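Notes for setting up a craft fair stall, typed up from my scribbles because three people asked me the same stuff after Kedstead. Updated March 29, 2025. Judit Gulyás, bags and small purses mostly, but this works for soap, cards, whatever.

## 1. Measure before you book

Get the actual table size from the organizer. Not "standard." Standard means nothing. At Kendenton the tables are long and skinny, at Lumby they're almost square and you get one chair. Ask:

- table length AND depth
- whether you can hang things off the front
- how far to the nearest outlet
- when doors open for sellers, not for the public

Write it down somewhere you'll find it. Back of the booking email works.

## 2. Tape it out at home

Masking tape on the floor or on a big table, exact size of the stall. Then put your stuff inside the tape. You will have too much. Everyone has too much. Take out a third and look again.

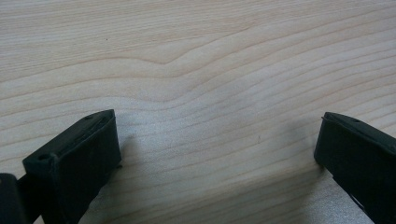 Leave gaps. People don't pick things up if they think they'll knock three others over. I leave a hand's width between anything breakable, less for fabric. Heavy stuff at the back, cheap stuff at the front corner where kids and bored husbands stand.

Tip: do this the week before, not the night before. Ask me how I know.

## 3. Get some height

Flat tables sell badly. From across the hall all anyone sees is the front edge of the cloth. You need something going up. Options, cheapest first:

1. Upside down crates or boxes under the cloth. Free.
2. Cake stands. Good for soap and jewelry, wobbly for anything else.
3. A wire spinner. Best for anything with a strap or a loop or a header card.
4. Small shelf unit. Nice but it's a pain in the car.

If you go for a spinner, load it evenly. Put one thing on, then one on the opposite side, keep going round. Heavy things on the lower hooks if it has them. Spin it by hand a couple times before you walk away from it. If it leans, take stuff off, don't wedge it with cardboard, that lasts ten minutes.

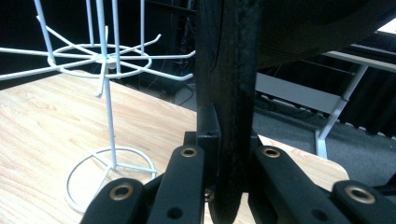
*White wire spinner on the tabletop, with a dark bag and its strap beside it.*

Bags: hang by the strap, not the zipper pull. Stuff them with tissue so they keep their shape, but not so full they stick out and catch the next one. Turn the tags to face out. Boring job, do it anyway.

## 4. Prices on everything

Every single item. People will not ask, they just leave. Stickers for small things, string tags for fabric, one printed sign for anything that's all the same price. Big numbers, dark pen.

Round prices. I did a whole season with fiddly ones and ran out of coins by lunch every time. Now everything ends in 5 or zero and the float lasts the day.

Float: I bring 150 in small bills and coins, in a belt pouch. Not a cash box, you'll turn your back on it. Card reader charged the night before plus a power bank, and take a test payment before doors open. The signal in the Osagie building is terrible at the far wall so ask for a spot near the entrance if your going there.

## 5. Pack in reverse

Last thing you need goes in the car first. So stock first, then stands, then cloth and tape on top where you can grab them. I number the tubs and keep a list of whats in each one on my phone.

Tub 1 is always:

- tablecloth, long enough to hit the floor at the front
- clips, way more than you think
- tape, scissors, pen, spare pen
- price tags
- bags for customers
- water and something to eat that isn't greasy 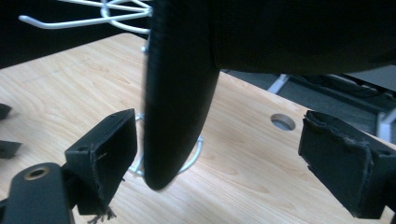 Anything soft and bulky goes in flat or gets used as padding round the hard stuff. Don't crush straps and handles under the tubs, they crease and it takes forever to steam them out. Hooks and wire stands get wrapped in an old towel or they'll scratch everything.

## 6. On the day

Get there early. Cloth on first, then stands, then stock. Walk round to the customer side and look. Then crouch a bit and look again, lots of people are shorter than you.

Fix the worst thing. Leave the rest.

Tidy whenever it goes quiet, and refill the front from the tubs under the table. If something hasn't been touched by noon, move it. Swap left and right, doesn't matter, it just needs to be somewhere else.

Keep a tally of what sells. Pencil marks are fine. Mine from Kedstead said 26 small purses and hardly any totes, so guess what I'm sewing this month.

Still to add: rainy day stuff for outdoor stalls, and the clip-on lights once I've tried them properly.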